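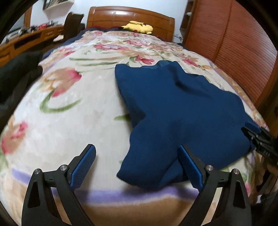

Two grippers at a navy knit garment on a bed, one of them with its blue-padded fingers open at the lower edge.

The Skarkel guidelines are a set of working rules for recording cloth-handling demonstrations with hand-held grippers in ordinary homes. They cover the state of the tool, the choice and layout of garments, the movements of the person holding the grippers, and the labeling of finished recordings. The name comes from the Skarkel household manipulation project, whose operators kept the first version as a loose page of notes. The current text has 21 rules and is used well outside the project that wrote it.

Background
Cloth is one of the most fascinating materials a robot can be asked to handle. A mug keeps its shape when it is picked up, while a sweater takes on a new one with every touch! Early Skarkel recordings were hard to compare: one operator smoothed a garment by hand before starting, another shook it out between the grippers, and a third left it in a heap. A review of 1,046 recordings led to the first shared rules, and the McAlister revision later put them in the order used now.

Tool checks
Finger pads are wiped and looked over before each session. A pad that has lifted at a corner is replaced, and the joint screws are checked for play. Both grippers of a pair must open to the same width. The Lutex checklist, often used alongside the guidelines, adds a test squeeze on a scrap of knit fabric.

Garments and surroundings
Garments are dropped from waist height and recorded as they land, creases and all. Rooms stay furnished and lived in. Patterned bedding is welcome, and the guidelines ask for it in at least 2 sessions per home, as a busy print gives a vision system far more to sort out than a plain sheet does. Private papers and screens are put away. So is anything sharp on the work surface.

Handling
The best-known part of the text deals with two-handed work. One gripper holds a corner or sleeve while the other approaches the loose part with its fingers already open. Operators pause briefly before closing. Dragging cloth by a single thread or loop is forbidden, and a garment that slips is picked up again with the grippers, never with a bare hand. These recoveries are kept, and many operators consider them the most valuable material of all.

Session limits and labels
A session stops at 210 seconds. Labels name the garment type, the fabric, the starting state and the intended fold. Failed folds are labeled as failures and stored with the rest.

Adoption and variants
The Inell variant, written for small apartments, shortens the tool checks and allows a sofa or table in place of a bed. It also permits one-handed sessions for socks and washcloths. Differences over knitwear remain: Inell treats fuzzy knits as a separate class, and the main text groups them with other sweaters.

See also
Cloth manipulation
Learning from demonstration
Parallel-jaw gripper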